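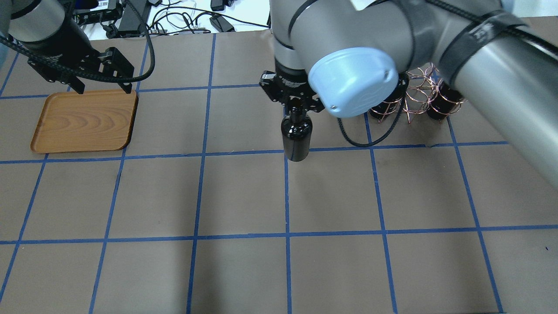

What is the Keson Bench?
A student project in two-arm robot handling, run by the Cletness robotics club as its main project for senior members. Teams program a pair of arms to shift everyday objects between a rack, a tray and marked squares on a table.

The Keson Bench (often just "the Bench") grew out of an after-school class taught by Hamish Geddes. Named for the Keson room, where the class first met. Originally a one-arm exercise with foam blocks — the second arm came later, and bottles replaced the blocks the year after.

Layout
Brown paper over the table, blue tape in a grid. Wooden tray on the left side, copper-coloured wire rack on the right, dark bottles for the rack. Each arm has a black two-finger gripper. Teams call out squares by row and column, though the numbering has never been written on the paper and new members get it backwards.

Format
Teams of two. Each team gets 10 attempts per session, and a session takes some six hours with setup. Scored on placement, not speed. A bottle tipped over ends the attempt; a bottle set down on a tape line is scored as a half. 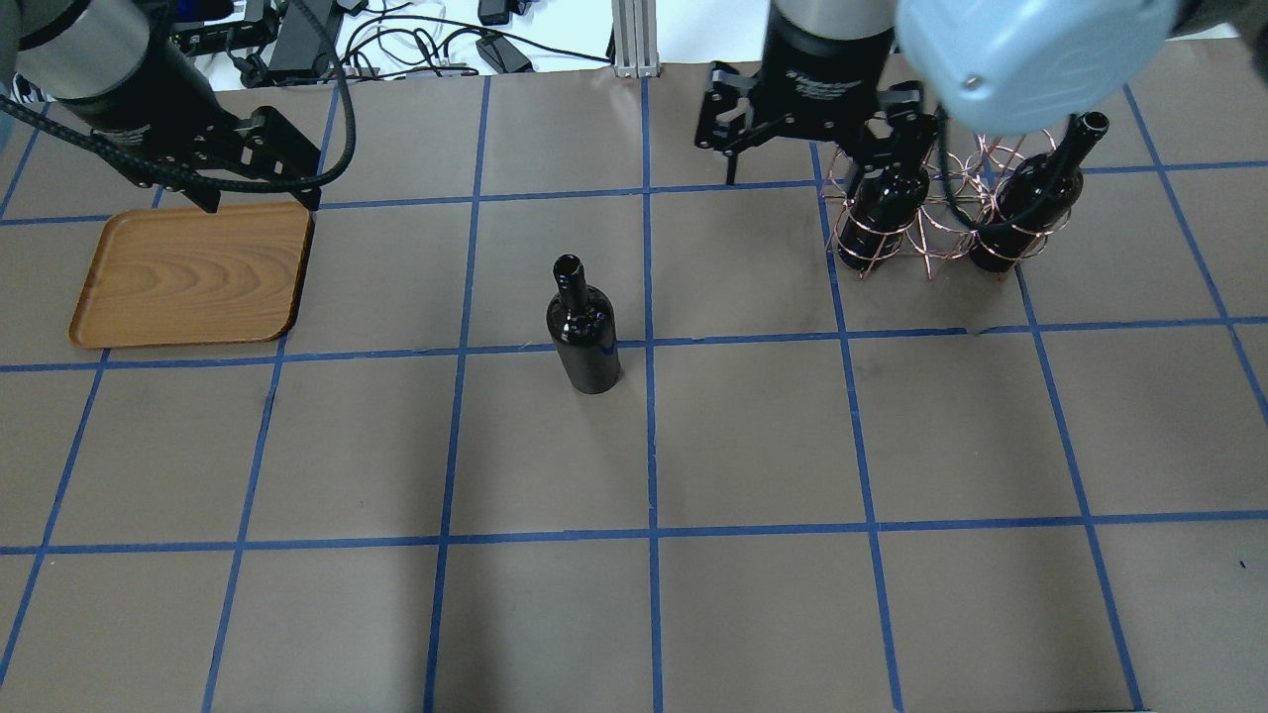

Article by Signe Ketilsson, with additions by Ekrem Başaran
Last revised 08/01/2024

Tasks
The "stand" task: a bottle upright on the paper, released, fingers clear. The "return" task is the reverse and generally thought harder, as the rack's loops leave little room for error. Tray tasks are optional and not many teams try them.

Software
Early teams wrote there own control scripts. Most now start from Flutov, a small library by former member Simão Mota. Documentation is patchy. Khrystyna-Mariia Koval added the replay tool, which lets a team step back thru a failed grasp.

Competition
Held every April against the Hnatiuk club, at alternating venues. Winner keeps the tray for the year — a replacement is bought for practise.

See also
Cletness robotics club
Flutov (software)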